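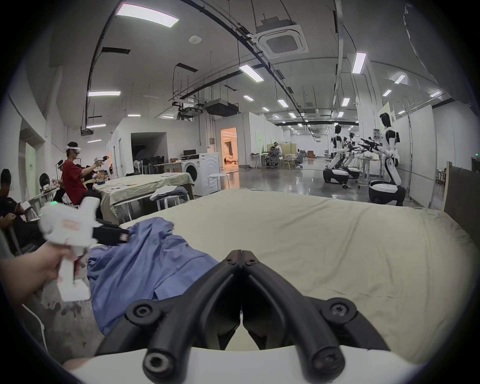
Fig. 4-1. Crumpled blue garment on a covered surface. Start from a heap like this one.

Section 4. Folding on a bed or a covered table

The Itcombe Home Laundry Guide covers washing in Section 2 and drying in Section 3. Most people skip straight to this section, then write to us about creases that were put in by the dryer. If your shirts come out of the machine in a tight knot and sit there until Wednesday, no folding method will save them. Go back and read 3.5.

4.1 Choosing the surface

You will see claims that a special folding table is necessary. We have doubts. A made bed is wide enough for any adult shirt, and a table with a cloth over it does the job if the cloth stays put. The real trouble with beds is softness: you press down on a fold, the mattress gives, and the fold rolls open again. The trouble with tables is usually height.

1. Clear a space wider than the shirt with both sleeves out. Pens, phones and papers go somewhere else.
2. Pull the sheet or tablecloth flat. It doesn't need to be perfect. Wrinkles in a plain cotton sheet won't print themselves onto a dry shirt, whatever the packaging on the ironing spray says.
3. Stand at the long side. Working from the foot of a bed means reaching, and reaching drags the hem.
4. Check the light. Dark blue cloth hides creases very well when the only lamp is behind you.

CAUTION: Take the cap off no pens on this surface. Marker ink goes through a sheet and into the mattress, and the stain remover in the Cuvham starter kit has never lifted it in our hands.

4.2 Opening out the heap
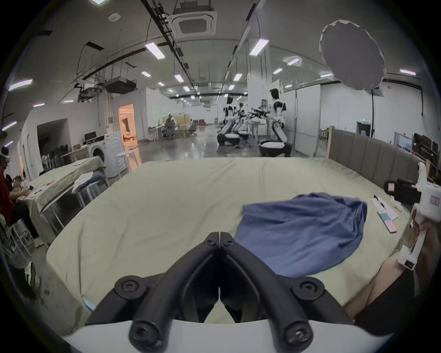 Before you touch the shirt, decide which end is the collar. It sounds too simple to print, but a good share of badly folded shirts were picked up by the hem and never turned around.

1. Find the collar or neckband by feel. It is the thickest edge in the heap.
2. Take one shoulder seam in each hand, close to the neck.
3. Lift until the body of the shirt hangs free. Let it hang for a slow count of 5.
4. Shake once. People who shake four or five times are enjoying themselves, which is fine, but the second shake does very little.
5. Lower the hem first, then walk your hands down so the rest follows it onto the sheet.

Note: Earlier printings told you to iron at this point. We took that out. If you plan to iron, iron on a board and come back.

4.3 Moving the cloth without new creases

A small pinch is enough to carry a light shirt. Grabbing a fistful feels safer and leaves a star of creases where your knuckles were. Take up one fold of fabric between the fingertips, lift it clear, and move it where you want it.
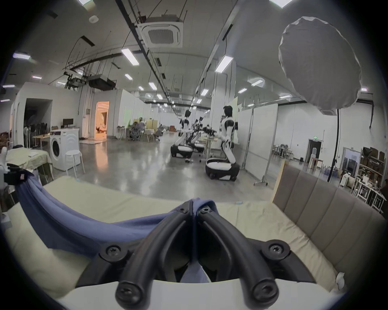

Fig. 4-2. Blue cloth pinched up into a single fold over the bed.

1. Pinch at a seam when you can. Seams recover; the middle of the chest panel doesn't.
2. Keep the lift low. Anything that still touches the sheet will stay roughly where you left it.
3. For a wide piece, use two pinches at opposite corners, and accept some sag between them. Pulling it tight like a drumhead stretches knits.
4. Set it down and smooth from the center out with a flat palm.

4.4 The fold

1. Lay the shirt face down, sleeves out.
2. Fold one side in to the middle of the back. Lay the sleeve back along the fold.
3. Repeat on the other side. Check that both edges run parallel — if they splay toward the hem, undo the second side only.
4. Bring the hem up to the collar, or in thirds if your drawer is shallow.
5. Turn the shirt over and leave it alone.

The Kernau plastic folding board (part 796) can replace steps 2 and 3. We include it in the parts list because readers kept asking. It makes every shirt the same width, and it is one more flat thing to store behind the washer. Try a week without it before you order.

CAUTION: Do not stack folded clothes on a running washing machine. They will walk off during the spin.

4.5 Common questions
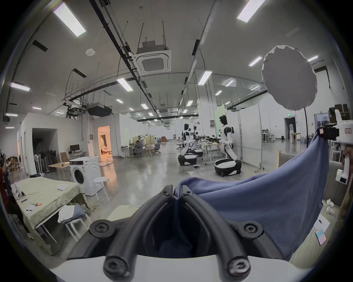 How many shirts can I stack before the bottom one creases?

Around 4 for button-up shirts, a few more for T-shirts. Advice sheets that promise a dozen seem to assume you never pull one from the middle. If the pile leans, split it in two.

For sheets and other large flat pieces, go on to Section 5. Fitted corners are in 5.3.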